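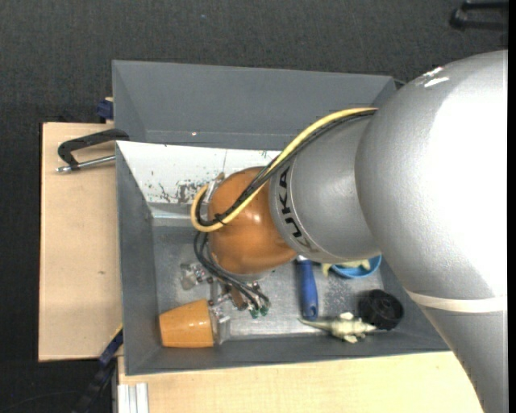 Orange Becher, graue Kiste: Vutura startet die Rückgabe von Mehrwegbechern in Lennox

Lennox, 12. März 2020

Die Firma Vutura bringt ihren Mehrwegbecher Vosari in die Cafés und Kantinen von Lennox. Der Becher ist aus orangem Kunststoff und wird gegen ein Pfand von 2 Euro ausgegeben. Wer ausgetrunken hat, legt ihn in eine graue, rechteckige Kiste. Diese Kisten stehen ab sofort bei allen 52 Betrieben, die an dem System teilnehmen.

In den vergangenen Monaten wurde Vosari bereits in der Kantine Jundano benutzt. Dort waren 1238 Becher im Umlauf, und die Mitarbeiter haben dem Hersteller ihre Wünsche genannt. Am meisten wurde über die Rückgabe gesprochen. Viele Gäste stellten die Becher auf Fensterbänke oder neben das Geschirr, obwohl es einen Platz dafür gab. Mit der offenen Kiste ist dies nach Angaben der Kantine deutlich seltener geworden.

"Ein Becher ist ein einfaches Ding, aber der Weg zurück in die Küche ist nicht einfach", sagt Niall Kinnear, Geschäftsführer von Vutura. "Wir haben zuerst an ein Regal mit Fächern gedacht. Die Gäste wollten aber keine Fächer suchen. Sie wollten den Becher hineinlegen und weitergehen."

Die Becher dürfen in der Kiste stehen oder liegen. Sie müssen von den Gästen nicht gestapelt werden. Das Personal nimmt sie heraus, leert Reste aus und stapelt die Becher erst danach für den Transport zur Spüle. Für die Farbe Orange hat sich Vutura entschieden, damit auch ein einzelner Becher in einer grauen Ecke gut gesehen wird.

Senga Imrie leitet die Küche bei Jundano und hat die Abläufe während der Probezeit aufgeschrieben. "Am Anfang lagen auch Servietten und Löffel zwischen den Bechern", berichtet sie. "Wir haben daneben einen kleinen Abfalleimer gestellt, seitdem geht es besser. Die Kiste leeren wir jetzt vor dem Mittagessen und noch einmal am Nachmittag."

Für die Aufstellung gibt Vutura den Betrieben eine kurze Anleitung mit. Die Kiste soll auf einer ebenen Unterlage stehen, zum Beispiel auf Holzbrettern, wenn der Raum mit Teppich ausgelegt ist. Reste von Kaffee oder Saft gelangen so nicht gleich in das Gewebe, und die Bretter kann man abwischen. Ein Platz neben dem Ausgang hat sich bei Jundano bewährt, ein Platz hinter der Tür dagegen nicht.

Zur Erstausstattung gehören 216 Becher für große Kantinen. Kleinere Cafés können eine geringere Menge bestellen und später nachkaufen. Beschädigte Becher nimmt Vutura zurück. Das Pfand wird an der Kasse ausgezahlt, auch wenn der Becher in einem anderen teilnehmenden Betrieb gekauft wurde. In diesem Fall zeigt der Gast den Becher bitte zuerst an der Kasse und legt ihn danach in die Kiste.

Betriebe, die noch im März einsteigen möchten, erhalten die erste Kiste ohne Berechnung. Die Anmeldung erfolgt schriftlich bei der Kundenbetreuung.

Ansprechpartner für die Presse: Amirul Siregar, Vutura, Lennox
Ansprechpartner für Cafés und Kantinen: Dougal Cairns, Kundenbetreuung Vosari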